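Updated 9/26/18 with a longer bit on fleece, by popular request.

# Getting the Living Room Back Before Supper

I've been keeping these household notes for a good long while now, and the room I get asked about most is the living room. Kitchens get messy, sure, but you expect that, and there's a sink right there to scold you. A living room goes quietly. One sweater on the chair, one toy on the coffee table, a pair of shoes kicked off by the rug, and by Thursday you're moving things just to sit down!

My own way of going at it is to start low and work up. Floor first, then the low shelves, then the seats, and the table last. I tried it the other way for years when we lived over in Doltthorpe (a tiny place, with a coffee table the size of a dinner plate), and all I ever did was clear the table and then pile it up again with whatever I found on the floor.

## Shoes and slippers

The best thing you can do for a floor is give slippers a place of their own, low down, where a person can reach it without opening a door. A long open shelf under the TV cabinet is just right if you have one. Set the pairs side by side, toes all the same way, and leave a little breathing room between them. If the family has more slippers than shelf, the extras go in a closet until somebody's pair wears out.
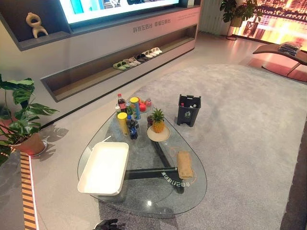

**How do I keep a low slipper shelf from smelling stale?**

Take every pair out once a week and wipe the shelf with a barely damp cloth, then leave it empty until it's bone dry. Washable slippers can go through on a gentle cycle and air-dry. For the others, a spoonful of baking soda shaken inside overnight and tapped out in the morning does very nicely.

While you're down there, have a look at your plants. Big-leafed ones like a monstera collect an awful lot of dust, and it shows more than you'd think once the lamps are on. I hold one hand under the leaf and wipe the top with a soft, damp cloth, working from the stem outward. Then I turn the pot a little so the other side gets a chance at the window. Check the saucer too, and pour off any standing water before it finds its way to the rug.

## The shag rug

Oh, I do love a shag rug under bare feet, but it will eat anything you drop on it. Go over it with your hands before you go over it with the vacuum. I've rescued earring backs, a house key and more puzzle pieces than I care to say. Use suction only, with the beater bar off or set as high as it goes, and vacuum in long, slow strokes. Lift the edges now and then and sweep underneath, where the grit likes to settle.

## The coffee table and the catch-all bin

Glass tables are lovely and they hide nothing, so you want a quick way to empty one. Mine is a plain plastic bin with smooth sides and no lid. I bring it to the table empty, and everything that doesn't live there goes into it, soft things first so they cushion the rest. Then the bin makes one trip around the house.

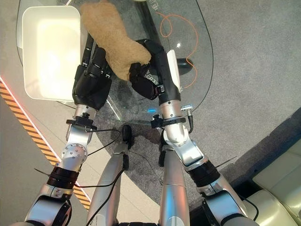

I paid 80 cents for my first bin at the Novia rummage sale back in April, and it has outlasted two fancier ones with handles and liners. Smooth plastic wipes clean in a second and doesn't snag anything woolly. Do set it down gently on glass, though, and keep it well in from the edge.

Once the table is bare, dust it dry before any spray goes near it, or you'll be pushing grit across the surface. Then spray the cloth, and buff in straight lines from one side to the other. Crouch down and look across the top toward a window and you'll catch every streak you missed. The underside wants doing too, maybe every 4 weeks, more often if you have small children who like to lie beneath it and breathe on it (mine did!).

## Fleece, sherpa and other fuzzy things

Now for the part folks wrote in about. Curly fleece is a joy until it mats, and heat is usually what does it. Wash it cool, inside out if it has an inside, with a small amount of mild soap. Skip the fabric softener, which coats the loops and leaves them limp. Press the water out between two towels and let the piece dry flat, turning it over halfway through.

When it's dry, loosen the loops with your fingers, or with a soft pet brush used very lightly. For the lint that clings no matter what, a slightly damp rubber glove beats any roller I've bought. And pick stuffed things up by the thick part. Carrying them by one thin end puts all the weight on a seam. 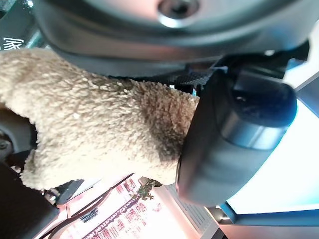
*Curly beige fleece up close, with its cream and tan loops.*

Store fleece loosely, in cotton if you can. An old pillowcase is perfect, and it closes with a ribbon or a clothespin. I keep ours on the top shelf of the hall closet, next to the spare slippers.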